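Prullberg Gripper Comparison

The Prullberg Gripper Comparison (often shortened to Prullberg, or PGC) is a set of simulated tests for robot grippers and the controllers that drive them. It was put together at Bitow, a small software firm, under the direction of Chrysanthi Fragkou, and was first made available on 11/2/23. All of its tests take place in a rendered kitchen and use a single arm.

Background

Bitow had been using an in-house set of tests called Stulik, in which a gripper picked up plain blocks and cylinders. Most two-finger grippers scored close to full marks on it, and the results were of little help in choosing between them. Work on a replacement with household objects began in August. The physics engine and the scoring code were carried over from Stulik with small changes.

Tasks

There are 9 tasks. Each is run 252 times per gripper, with the starting position of the object changed slightly between runs.
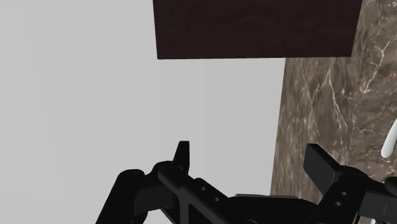 A run ends when the object has been lifted and held, or when 1000 control steps have passed. Dropping the object does not end the run, and the controller may try again in the time left. Early versions stopped at the first drop, which Fragkou removed after it was found to favour slow controllers.

Thin objects lying flat on stone are the hardest group. A spoon handle leaves little room beneath it, and the fingers must come down almost to the counter before closing. Scores for the spoon task are listed separately in the results table for this reason.

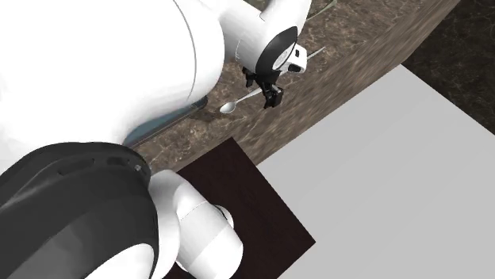
Contact with the counter is allowed up to a set force. Above that limit the run is marked as a fault, even if the object is later lifted. Faults and plain failures are reported in different columns.

Controllers

Two controllers are supplied. The default one plans a straight approach from above. The other, Tolentino, corrects the path of the hand using the simulated camera views and is slower to run, needing some 4000 rendered images for a short trial. Users may add their own controller through a settings file. Results from different controllers are not meant to be placed in the same table.

Arm and room

The arm is a Franka Emika model and stays the same in every test, so that only the gripper or the controller changes. The kitchen has marble surfaces, and cookware and cutlery are among the objects set out in it.
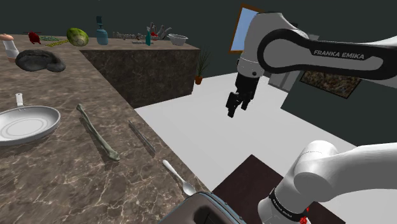

Limitations

Friction values are fixed for each object and were chosen by hand. Soft objects are treated as rigid. The force limit for counter contact has been criticised by users as too generous, and a lower value can be set, though scores obtained with it are not accepted for the main table.

See also

Stulik (test set)
Tolentino (controller)
Parallel gripper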